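Teaching an arm to tidy the table: my half of the project

Kavitha D'Souza and I split the work down the middle. She did the training side and I did the driving, which sounds like the fun job — and it was, for the first afternoon! We worked in a simulator all through February, steering the arm with a hand controller, and every run I drove was saved as a demonstration for the Letine model to copy.

My early runs were dreadful. I kept coming down on the bowl at a slant (the rim gets in the way of the fingers), and then I'd panic and wiggle about. The trouble is that the model learns the wiggling too. Kavitha made me throw out 14 runs and start again with the gripper pointing straight down before I went anywhere near the bowl.

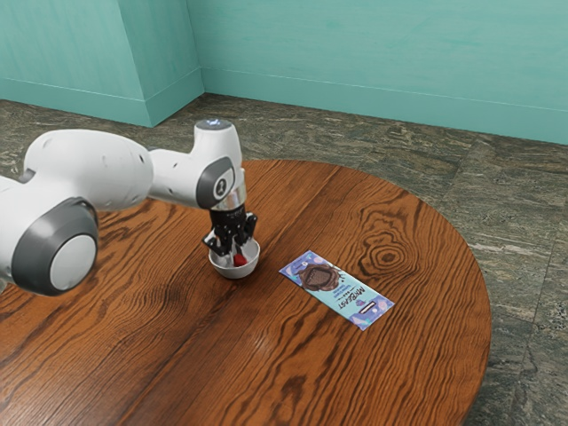
After that things got a lot calmer. I slowed right down for the last bit of the reach, closed the fingers once and lifted without stopping. We ended up with 45 demonstrations I was happy to keep, plus 5 we held back for checking. Judging depth on a flat screen never got easy, mind you, and I found myself watching the shadows on the wood to work out how high I was.

If I did it again I'd ask for a second view from the side, and I'd take a break every 4 runs — my thumb was sore for days. Kavitha's write-up of the training is in the next section.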